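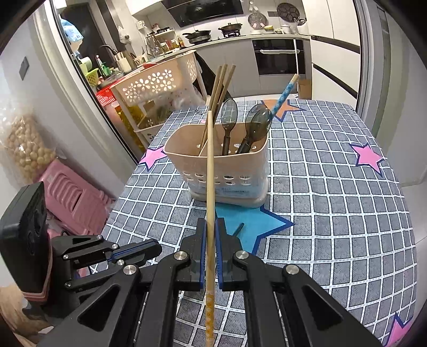 Home collection: questions we keep getting

Answered by Tharindu Akanda for the Skelislow project. Last changed Wednesday, September 2, 2026.

Does a hand-held gripper really teach a robot anything?
Some things, under some conditions. You squeeze, the fingers close, the camera records it, and a model is trained on the result. I have seen it work on picking up and putting down. I have seen much less that convinces me on anything fiddly, and I'd ignore any demo video that shows one clean take.

Why chopsticks?
They are thin, they roll, and two flat rubber pads don't have much to hold on to. A policy that only does well on mugs and blocks hasn't told us much. We ask for one chopstick at a time, into or out of the utensil caddy, with other utensils left standing in it.

Should I clear up first?
No. Leave the tablecloth on, patterned or plain, and leave the kitchen as it is. Our first set was shot on a bare bench at Ronovberg and the model fell apart in the first real home we tried.

How many examples do you need?
We ask each home for 300. I can't defend that number very well. In May we trained on 50 per home and then on the full set, and the gap was smaller than the people paying for the data had hoped. More homes seemed to help more than more takes.

What if I drop one?
Keep recording and pick it up with the gripper if you can. Mark the take as a drop. Please don't delete it. One collector sent us a set with no misses at all, and we had to throw it out.

How fast should I go?
Slower than feels natural. Most takes run roughly 19 seconds. If you rush, the picture blurs right when the fingers close.

Will the robot do this as well as I do?
I doubt it, for now. You are steering with your own eyes and wrist, and the arm at Olilberg has neither. Ask me for the failure rate before you believe a success rate.

Who gets the recordings?
The Skelislow team and the labeling group at Munasinghe. Your kitchen will be visible in the background, so look at what's out on the counter before you agree to this.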